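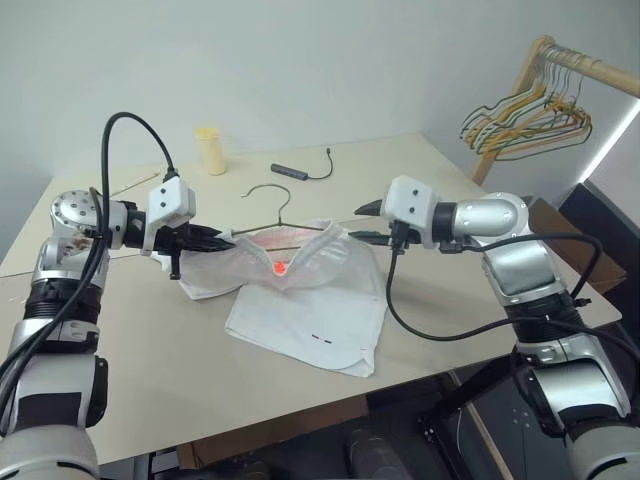
Off Season on Sasumeck

The mail boat to Sasumeck leaves Clultitgate at 7:40 in the morning, and in March it leaves mostly empty. On my crossing there were five of us in the cabin, along with two crates of onions, a box of plumbing parts and a dog that slept through the whole trip. The crossing takes an hour and ten minutes in calm water. Ours took longer. The wind was out of the northeast and the boat went the long way, behind the ledges, where the swell is smaller.

Most people who know Sasumeck know it from July and August. The summer boats run all day then, the inn has a waiting list, and the road from the landing to the village is full of rented bicycles. From October to the end of April the island goes back to its year-round population, which stood at 448 at the last town report. The boat drops to three round trips a day. The bicycle shop closes, along with both ice cream windows and all but two of the places to eat.

I had been to the island four times in summer and never outside it. A friend who grew up in Clultitgate told me I had not seen it yet. She also told me to bring boots, a second pair of boots, and something to read.

Getting there

Clultitgate is an ordinary harbor town with a fish pier, a hardware store and a good deal of parking, which is free until Memorial Day. The boat is run by Rukex, a company that also hauls the island's heating oil and takes its trash back to the mainland. Tickets are sold on board in winter. You pay the deckhand after the boat has cleared the breakwater, and he writes your name in a notebook. If you are bringing a car you need to call ahead, but there is very little reason to bring one. The island is just over four miles long and has one paved road.

The cabin is heated and there are seats along both sides. Sit on the right going out. That side faces the ledges, and at low tide there are seals on them for most of the winter. Past the ledges the water turns darker and the boat starts to roll. After that there is nothing much to look at until the island comes up, a low gray line with a water tower at one end and the light at the other.

The landing has a shed, a bench and a phone. In summer there are taxis. In March there was a pickup truck waiting for the onions, and the driver took my bag up to the inn without being asked and left it on the porch. I walked.

The village

The village is a single street with a few lanes off it, running uphill from the harbor to the church. The houses are shingled and close together, built that way against the wind, and the gardens are behind them. Storm shutters go up on the summer places in the fall. From the street you can tell at a glance who is here and who isn't.

The store opens at seven and closes at five, or earlier if the boat doesn't run. It sells groceries, stove parts, wool socks, fishing licenses and stamps. The bulletin board by the door is the closest thing the island has to a newspaper. On the morning I read it there was a notice about the school supper, a boat engine for sale, a request for the return of a ladder, and a sheet for people to sign if they wanted their chimneys cleaned.

For food, there are two choices. The first is the lunch counter in the back of the store, which does egg sandwiches and chowder. The second is Fu, a noodle house at the bottom of the hill, across from the boatyard. It has nine tables and stays open all year. In August people line up on the steps. In March I had dinner there three nights in a row and got a window table each time.

The owner is Ming-te Man, who came to the island to cook for one summer at the inn and opened his own place four years later. The menu is short. There is a beef noodle soup, a clam and ginger soup, dumplings on some nights, and whatever fish came in that day, steamed with scallions. The clams come from the flats on the island's west side. He buys them from two diggers and pays them at the kitchen door.

"In summer I cook for people I will see once," he told me. "In winter I know what everybody is going to order before they sit down. Both are fine. Winter is quieter, so the broth is better. I have time to watch it."

The clam soup is the one to get. It is clear and very hot, with a lot of ginger, and after an afternoon on the north shore I would have paid double for it.

Walking the island

There are three walks worth doing, and with good boots all of them are open in March.

The easiest is the marsh boardwalk on the west side. It starts behind the school and runs 3,122 feet to a viewing platform at the edge of the flats. Someone has painted the distance on the first post. The marsh is brown at that time of year and looks dead from the road, but it is full of birds. I saw black ducks, a harrier working back and forth over the grass, and a great many small shorebirds I could not name. Go two hours before low tide, when the mud is starting to show. The boards can be slick in the morning, and there are no railings for most of the way.

The second walk goes from the church to the light. It is a mile and a half on a dirt road, then a footpath over open ground. The lighthouse is automated and locked, but you can sit against the south wall out of the wind and look back over the whole length of the island. The keeper's house burned long ago and only the cellar hole is left, with a lilac beside it. The path is well marked. In fog, stay on it, as the ground on the east side ends in a cliff close to 100 feet high and there is no fence.

The third is the north shore, and it is harder. There is no real path. You follow the top of the beach, which is made of round stones the size of loaves, and it is slow going. It took me most of an afternoon to cover a little over two miles. What you get for it is the surf, which in a northeast wind is something to see. The waves come in over a long shelf of rock and you can hear the stones being dragged back down with each one. I met one other person, a woman collecting driftwood with a sled.

When the boat doesn't run

Anyone going to Sasumeck before May should plan on the chance of being stuck. Rukex decides by six in the morning and puts a recorded message on its phone line. If the wind is wrong the boat stays in Clultitgate, and there is no other way on or off apart from the medical helicopter. This happened on what was supposed to be my last day.

I found out from the innkeeper, who had left a note under my door that said "No boat. Coffee at 8." She did not charge me for the extra night, and told me that was the winter policy. The inn keeps four rooms open in the cold months, all of them over the kitchen, where the heat is. They are plain rooms with good mattresses and radiators that knock. The shared bathroom is down the hall. There is a shelf of paperbacks on the landing, many of them missing covers, and a jigsaw puzzle on a table in the front room that guests work on as they come and go.

The day without a boat was the best of the trip. The store ran out of milk by ten. The school supper had been moved up a day on account of the weather, and I was told to come, so I did, and paid eight dollars at the door for baked beans, ham and brown bread. The children did a short play about a whale. Afterward people stood around in their coats and talked about the price of oil and whether the town should replace the float at the landing before summer or wait another year. The feeling in the room was for waiting.

The wind dropped overnight. In the morning the harbor was flat and the boat came in on time with the milk.

If you go

The winter schedule runs through the last week of April, with boats from Clultitgate in the early morning, at noon and in midafternoon. The last boat back leaves the island at 4:15. Dogs ride free.

The inn takes reservations by phone. Ask for the room on the southwest corner, which has two windows and gets the sun late in the day.

Fu is open for lunch and dinner but closes for two weeks in November. Cash or check only. There is no bank machine on the island, so stop at one in Clultitgate before you board.

Cell service is fair in the village and poor everywhere else. Tide tables are taped inside the store window. Bring layers, a flashlight for walking back up the hill after dinner, and the second pair of boots. I used mine every day.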